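Workshop notebook, Friday, September 29, 2023

Right, the worktop. I said I'd sort it before the end of the week and it's gone four, so this is me sorting it. The Gendico order arrived this morning (the big box, by the door, please don't put coats on it) and I want a clear run at it on Monday without first having to move everybody's bits from one end to the other.

Started by taking everything off and wiping down with the mild stuff, the Dandik one in the spray bottle. Do NOT use the degreaser on this surface, I did that in July and it left a shiny patch I still catch sight of every time the light's low. Two passes with a damp cloth, one with a dry one, done in 15 minutes, which was a lot less than I'd been dreading!

Then the putting back, and that's where I always come unstuck. I've gone for as little as possible this time. A cup can live out on the surface for small loose things, because otherwise they end up on the floor and then in somebody's shoe. Everything else goes back in the drawers. I know the drawers are annoying. The second one down needs lifting a bit as you pull. 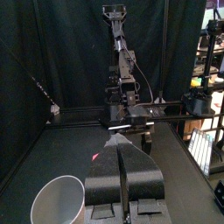
What should go in a cup on the worktop and what shouldn't?

Small things you're using that same day, so offcuts, spare caps, a pencil stub, that sort of size. Blades, open glue and anything you'd be sorry to lose go in the drawers, and whatever's still in the cup on Friday afternoon gets tipped out and put away properly.

Other bits while I think of them. The dark surface is lovely for not glaring at you but it's hopeless for finding black screws, so I've put the white tray from the Gajewski kit in the top drawer. Tip your screws into that and you'll save yourself a lot of patting about. I lost a good chunk of Tuesday to one M3 washer and I'm still cross.

We're nearly out of cloths. I've put a pack of 50 on the list, plus labels, plus another bottle of the spray. The label roll said 142 left when I last looked at the packet, but somebody's been labelling the tea things, so I don't trust it.

For Tullitora: the parts are in the blue crate under the window with the paperwork on top. I haven't checked them against the sheet yet. Job for Monday, first thing, before the box gets opened and it all gets mixed up again.

Still to do: second drawer runner, new bulb over the sink, find the lid for the big tub of filler.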